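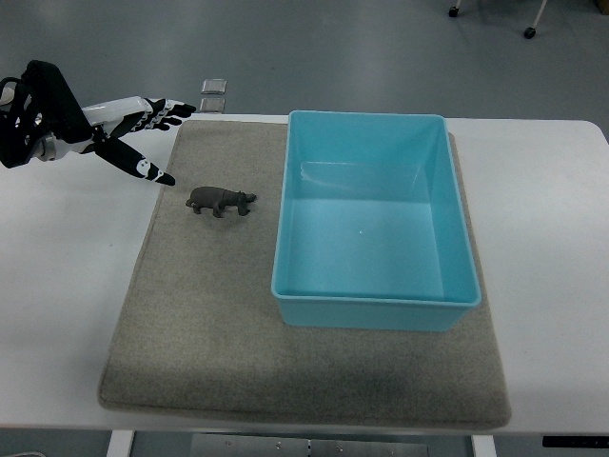 Ticket 1891 – Bristik petrol chainsaw, dies when I open the throttle

Hello again, it's Ravindra Pathak, and yes, it's the Bristik saw this time and not the hedge trimmer. It starts fine from cold, second or third pull, and it'll tick over happily for as long as I let it. The moment I squeeze the trigger it bogs down, coughs and stops. I've got a big ash limb down across the bottom path and I'd love to get it cut up before October is out! I've cleared a space to work in and I'm keeping all the little bits together in an open light blue plastic bin, so at least nothing has rolled under the bench yet.

What I've tried so far:

Fresh fuel. I tipped out the old mix and made up a new lot with the Balurell two-stroke oil, measured properly in the little bottle. No change at all.

Air filter. It was pretty clogged with fine dust (I'd been cutting dry stuff), so I washed it in warm soapy water and let it dry overnight. Ran it for a minute with the filter off as well, just to see. Still bogs.

Spark plug. Took it out, a bit black and oily, so I put a new one in. Starts a touch easier, maybe, but it dies just the same.

Fuel filter. Fished it out of the tank with a bent bit of wire, which took far longer than it should have. It looked grubby so I've swapped it for one from Agarwal, the tool shop in town.

Update, same day, 4.30pm

Had your reply, thanks for being so quick. You asked about the fuel line and the spark arrestor screen. The line looks sound, no cracks that I can find, and it's still soft when I bend it. The screen is another story – it was nearly solid with carbon! I've scrubbed it with a brass brush and put it back. The saw now revs for 2 seconds before it dies, where it used to go straight away, so we're getting somewhere.

I haven't touched the carburettor screws. The Flullel manual that came in the box says they need a special splined driver and I don't own one. Is that something you can send out, or do I have to take the saw in to a dealer? I'd rather do it myself if it's only a quarter turn on the high-speed screw.

Also, does the 365 day warranty still stand if I've had the exhaust cover off? It's only 6 months old and I kept the receipt.

Update, next morning

Driver found, my neighbour had one. Opened the high-speed screw a quarter turn as you said and it now pulls cleanly right up through the revs. Two good cuts through the ash and no stalling. The idle is a bit fast, though, and the chain creeps round when I let go of the trigger, so I've switched it off and left it alone. Which way do I turn the idle screw to bring it down? Please keep the ticket open until I've sorted that bit.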